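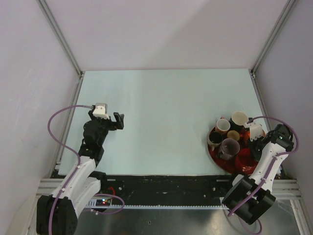 The ferry to Nalluvcombe left at six and Charoen Ratanaporn missed it by the length of the pier. He sat down on his suitcase. The ticket window had already closed.

Renji Honda was coiling rope by the steps. "Next one's in the morning," he said.

"My brother's getting married tonight."

Renji looked at the water for a while. He had a small boat, the Hineo, and he wanted 50 dollars to take it across. Charoen had 2 twenties and some change. Renji took the twenties.

They didn't talk until they passed the Naltum light. Then Renji asked what the brother was like.

"We haven't spoken since April," Charoen said. "He sent the invitation anyway."

Renji slowed the engine as the harbor came up. There was music from the hall on the hill. Charoen buttoned his jacket, picked up the suitcase and asked what time the boat went back.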